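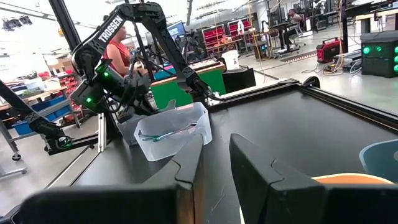

Kidico Psalms Notes

Plain-text study notes on the Psalms, 754 entries in all, keyed by chapter and verse. Compiled by Chun-hung Sin from class handouts.

Fields: ref, heading, note, see_also

Verse numbers follow the English Bibles – Hebrew numbering is often one higher where a psalm has a title. Psalm 119 has 30 entries. Notes on Psalms 120 to 134 are still in draft.

Send corrections with the ref in the subject line.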